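Informe de avance, 11/01/2019
Proyecto de recuperación de variedades de manzana, huerto de Stornumen

Hola otra vez a todo el equipo de la fundación Lazaridis. Os debía noticias desde antes de las fiestas y aquí van, un poco a la carrera porque estamos en plena época de poda y por las tardes llego a casa con los brazos hechos polvo.

Lo primero, los injertos. De los que hicimos la campaña pasada han prendido 19 y ya están en el vivero, etiquetados y protegidos de los conejos (¡esta vez sí, con malla hasta abajo!). Tres los perdimos con la helada y otros ocho los doy por dudosos hasta que muevan en primavera. No es lo que prometí en la solicitud, pero estoy contenta, sobre todo con la reineta de Pitmont, que dábamos casi por desaparecida.

Del dinero: llevamos gastados unos 2.000 euros, casi todo en portainjertos y en el riego por goteo que nos instaló Handia. El riego va bien, salvo un sector que pierde presión y que tienen que venir a mirar. Las facturas os las mando aparte, escaneadas.

El taller de injerto para vecinos lo hemos pasado a June, perdón, a junio - se me cuela el inglés de la solicitud - y me encantaría que viniera alguien de la fundación.

Queda pendiente el rincón de catas y consultas, donde la gente podrá traer manzanas de su huerta para que intentemos identificarlas. Para eso hace falta algo de mobiliario y no quiero comerme el presupuesto de los árboles. Con una mesa baja blanca de dos alturas nos apañamos, aunque tenga el borde desconchado y se le vea el aglomerado por delante; un poco de masilla, una mano de pintura y a otra cosa. Lo que sí os pediría es poder mover a esta partida lo que sobre de las etiquetas, si os parece bien.

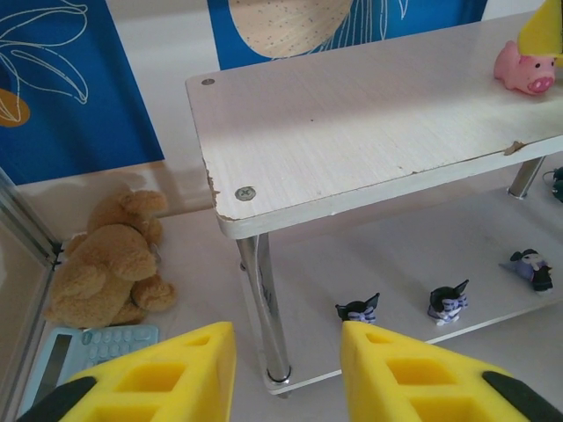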